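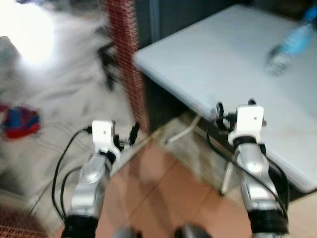
The Second Pair of Hands
A season of living with the Morsy, a household robot you can rent by the month

By Margareta Avram

My grandmother had a woman who came in on laundry days, and my mother had me, and I have for some years now had no one at all, which explains the state of the hall closet. So when the people at Brasholm offered to let me try the Morsy, their two-armed household helper, I said yes before I had finished reading the letter, and only afterward did I go and measure the doorways.

The doorways matter. The Morsy rolls on a squat base and won't go through anything narrower than the base is wide, and the back bedroom of my house, built by a man who must have been very slim, was ruled out on the first morning. The bathroom was ruled out too. What was left was the kitchen, the front room and the long tiled hall between them, and that, said Shaimaa Alaoui as she walked around with her tape measure, was more than most people give it.

Shaimaa is one of the fitters at Brasholm. She spent most of a day with me, and I want to put in a word for that day, as it is the best part of what you're paying for. She rolled the machine from room to room while it learned the layout. She talked to me about my cords and my rugs the way a good vet talks to you about your dog's weight. She asked what I wanted done. I said I wanted things picked up off the floor, and she said everybody does, and wrote it down anyway.

Now, what does it do? Brasholm rents the Morsy with what it calls a starter set of chores: picking up, carrying, clearing a table, folding flat things, and loading a basket. You choose from a list on a tablet, or you say the chore aloud, and off it goes. A more ambitious set, with dishes in it, costs extra and wasn't ready when I had mine. There is a charge of 200 dollars to have it fitted, which covers Shaimaa's day, and after that the rent is 500 dollars a month, or 700 if you want the dishes when they come. I have seen people wince at that. I winced. Then I added up what I had paid a cleaning service the winter I broke my wrist, and I stopped wincing quite so hard, although I didn't start smiling.

The arms are handsome, I will say that. They are silver and very shiny, curved along the forearm like something off an old touring car, and they end in boxy white mounts with black fingers on them. The black cables run down the outsides of the arms in long loops, and I never did grow fond of those. I kept wanting to tuck them in. When I asked Shaimaa whether they would catch on things, she said that the loops need the slack so the wrists can turn all the way over, and that in her time with the company she had seen one catch on a coat hook and one on a birdcage. I moved the coats.

Let me tell you about clearing a table, as it was the chore I asked for most often and the one I came to look forward to. You say "clear the table," and the Morsy comes up to it and waits a moment. I found that pause maddening in the first week and rather soothing by the third — it has the look of a guest deciding where to sit. Then an arm goes out, and the fingers close on a cup or a magazine or a box of crackers, and over it goes to whatever spot you have picked for such things. It handles a cup well. It handles a magazine well if the magazine is closed. An empty plastic bottle lying on its side gave it real trouble at first, because a bottle rolls, and the Morsy would nudge it and then go after it with great patience, and nudge it again. There was an update in May that taught it to bring the second arm around as a fence. After that it got the bottle on most tries, and I admit I cheered.

Soft things are another story. I keep a good many throws, and I am a knitter, so there is nearly always something half made on the arm of a chair. The Morsy can fold a dish towel into a neat square and a bath towel into a less neat one. Give it anything with a deep pile and it seems to lose track of where the edges are. It will pinch up a handful, lift, think about it, and put it down again. Thandeka Kruger, who looks after the folding side of things at Brasholm and was good enough to talk with me twice by telephone, told me that edges are the whole of folding, and that a fluffy blanket hides its edges as well as anything in the house. She is working on it. In the meantime she suggested I ask for the blanket to be "moved" and fold it myself, and so we went along like that, the machine and I, each doing the half we were good at.

It does not like to be hurried. I timed nothing (I'm not that kind of reviewer), but I can tell you that it takes longer to clear a breakfast than to eat one. My neighbor Neville Sugden, who came over to see it and stayed through two pots of coffee, said he could have cleared that table five times over, and I told him he was welcome to come by and do so every morning. He hasn't been back for that purpose. He did ask me for the Brasholm phone number, though, and he has been measuring his doorways.

Noise is less than I expected. There's a hum when the base is rolling, louder over tile than over carpet, and a ticking from the wrists. You can carry on a conversation. You can't quite nap. I had it set to stop for two hours after lunch, and the tablet makes that easy enough to do, once you find the right page, which is under "Household" and not under "Schedule," where any sensible person would look for it. I mentioned this to Brasholm and they said I was far from the first.

As for safety, the arms slow down when you come near and stop if you put a hand on them. I tested this a good deal on the first day and then forgot about it, and I suppose that is how you would want it to go. There is a big stop button as well. Loose cords on the floor are the thing to watch. I have a table lamp in the front room whose cord had been lying across the floor since the day I moved in, and Shaimaa made me promise to pin it against the baseboard before she would sign the sheet. She was right. I had been stepping over that cord for years.

I drove out to Birkunthorpe, where the machines are serviced, to see what happens to one when it comes back. Abdelkrim Fahmy runs the benches there, in a long low building that used to be a feed store and still smells a little sweet when the weather is warm. He had several Morsys in for new fingers. The fingers are the part that wears out, he told me, and they are swapped as part of the rent, with no bill to the customer. He showed me a pair that had come out of a house with three small boys in it. They were chewed-looking, and there was jam in the hinges. He was quite tender about them.

He also told me something I hadn't seen in the brochure. If you keep the machine for a year, it comes in for a full going-over, and you're without it for a week or so unless you ask for a loaner. Do ask. The loaners are kept down the road at Skesham and they don't offer one on their own.

So, would I rent it again? I have gone back and forth. For a person with a sore back or a bad wrist, or for anyone looking after somebody who can't be left for long, I think it is worth the money now, slow as it is. To have things lifted off the floor for you, day after day, is a bigger kindness than it sounds. For a healthy household in a hurry, I would wait for the dishes. And if your home is mostly blankets, as mine is, have a long talk with the fitter before you sign.

Mine went back on 09/07/2020. Shaimaa came for it herself and rolled it down the ramp to the van while I held the door. The lamp cord is still pinned to the baseboard, and I have put the coats back on their hooks.

Rentals are open to homes within a day's drive of Birkunthorpe. Fitting visits are booked by telephone through Brasholm, and it helps to have your doorway widths written down before you call.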